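How Robots Learn by Copying

How do you teach a robot to put a tea bag in a cup? You could try writing a list of rules. Move forward, stop, close the gripper, lift. The trouble is that kitchens change. If someone moves the cup a little, the list of rules no longer works.

Researchers at the Hamlow lab use a different way. It is called learning from demonstration. A person steers the robot arm through a job while a computer records every move. Then the person does it again, with things in new places. Each recording is called a demo.

After that, a computer program studies the demos. It looks for patterns that link what the robot's cameras see to how the arm should move. This step is called training. When training is over, the robot tries the job without a person steering.

The Hamlow team wanted to know if it matters where the demos are made. They made two groups of 2083 demos each. The first group all came from one kitchen. The second group came from 32 different kitchens. Then they tested the robot in a kitchen it had never been trained in.

The robot trained in one kitchen finished 2 out of 54 tries. The robot trained in many kitchens finished almost half. Both had the same number of demos, so the team thinks the mix of kitchens made the difference.
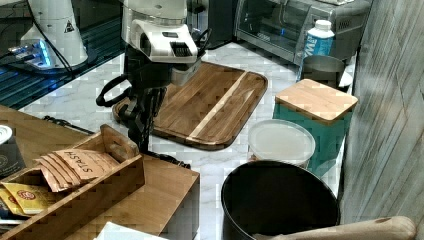
Kitchens are hard for robots because they are full of things that look alike to a camera. A person knows a canister from a toaster oven right away. A robot has to learn it. Even a cutting board can be tricky. This one has a pale stripe running across dark wood, and a robot that has only seen plain boards might take the stripe for the edge. It also lies at an angle, so a gripper coming straight down may need to turn before it can grab a side.

Next, the team wants to find out whether fewer demos would work if the kitchens were different enough.

Words to know
Demo: one recording of a job being done.
Gripper: the part of a robot arm that holds things.
Training: when a computer program looks for patterns in demos.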